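Visit to the Ovidville Food Distribution Center

In April a delegation from the Nullen Household Services Institute visited the food distribution center at Ovidville. The group was received by Beatriz Arruda, director of operations, and Macario Ochoa, who oversees incoming goods.

The center supplies 136 partner pantries and has room for 3000 cases of canned food. Deliveries enter at the north dock, where dented or unlabeled cans are set aside. The remaining stock is sorted by contents and date, then moved to the shelves.

Mr. Ochoa then led the group to the sorting area, where canned goods are handled on wooden tables.
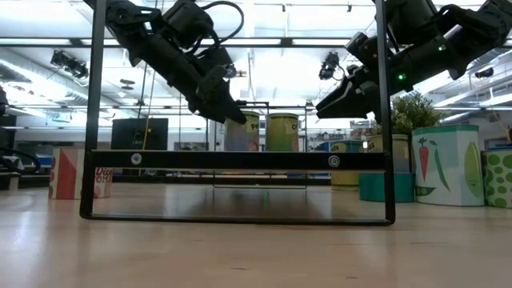
Tomatoes are the item most often requested by the pantries and are kept in a separate aisle. Members asked how mixed cases are recorded, and Ms. Arruda explained the current form, which has been in use for 3 years. A second visit is planned for the fall.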